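Fruit duty

2025-01-15

Quick one tonight, I'm on earlies again and should already be in bed. But a few of you asked how it's going at work with the arms and I keep saying "fine, weird, fine", so.

For anyone new: I pack fruit platters and mixed boxes at Lusow. Offices order them, a couple of schools, the hospital shop in Honbridge. Eleven years of it. Cold hands, good radio, decent people. Since the fall we've had a bench of robot arms in the old label room and three of us from the line are on rota to work with them. Extra money, not much. Warm room though.

The job over there is mostly setting up. Fruit out, plate or bowl out, let the arms have a go, write down what went wrong, set it up again. Two arms, one table. Apples, avocados, grapes. Same stuff I've been putting on plates since before my youngest could walk.

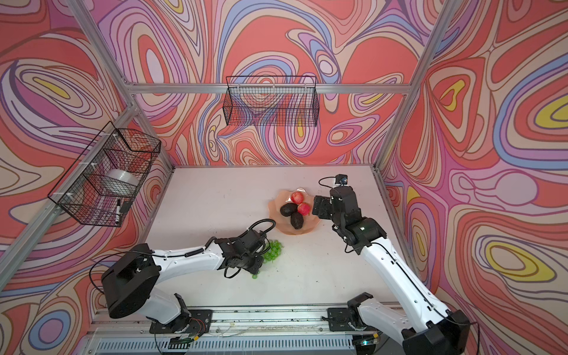
Grapes are the worst of it. I could have told them that on day one, and I did, and it went in a notebook. You don't pick up a bunch by the grapes, you find the stem and you lift and let it hang a second. Try explaining how you find the stem. I stood there with my hand out doing it slowly, then slower, and halfway through I forgot how I do it. Like thinking too hard about stairs.

Avocados are easier, you'd think they wouldn't be. Apples roll. That's pretty much all there is to say about apples.

The part I didn't expect is how much of the day is talking. On the line you can go a whole shift with just "behind you" and "tape". In the label room people ask me why. Why that one first. Why did you turn it. I said because it's got a good side, and that was twenty minutes of questions about what a good side is. I went home tired in a different place. Head instead of shoulders. My shoulders are great by the way, best they've been in years, my sister noticed before I did.

So that's the plus column. Now the other one.

There was a meeting last week. The slides said 2,638 boxes in our best week before Christmas and then a line going up with no people on it. Someone from Zudness (they make the software, or the bit that sits on top of the software, I've had it explained) said the word "redeploy" a lot. The woman next to me on the line wrote it on her glove. What we got told in plain words is no job losses before the summer, and after that they'll "review". Fine. I've been reviewed before.

And it's awkward, being one of the three. Nobody's been nasty. But I walk back into the break room and there's a tiny gap in the chat, and then someone asks how the kids are doing, meaning the arms. I laugh. I'm not sure it's a joke every time. One of the packers asked me straight out whether I was teaching it to do her job and I said I was teaching it to do mine, which didnt help either of us.

Pay for the rota is an extra 475 a month before tax. I'm writing it down because people guess and they guess high.
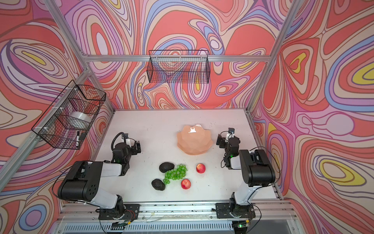
What I've asked for, in writing, with the union rep cc'd: that whoever trains on the bench gets a proper certificate out of it, something with a name you can show another employer. That the rota opens up to the whole line, all shifts, from February. And that when they do decide what the arms are for, they start with the night boxes. Nights is where people get hurt. 2 bad wrists and a slipped disc in one year, and we can't fill the shifts anyhow. If a machine wants to do plain apples at four in the morning it can have them with my blessing.

No answer on the certificate yet. They liked the nights idea, or they nodded at it.

The Bangash plant across the river did all this two years ago and I know a few people there. Mixed bag. Fewer packers, yes, mostly people leaving and not being replaced. The ones who stayed look after the machines and the pay went up a grade. But they said the place got quiet. No radio any more. I keep thinking about that one, stupid thing to get stuck on.

Anyway. I dont hate it. I like the fiddly side, I like being asked, and some mornings I catch myself being fond of the left arm, which I will deny at work. I'd just like to know where I'm standing by the summer and so would everybody else.

Comments are open, be nice. I've got 231 unread emails so don't send me one, put it on here. Soup recipe this weekend if I get the time – the lentil one, yes, I know, I promised.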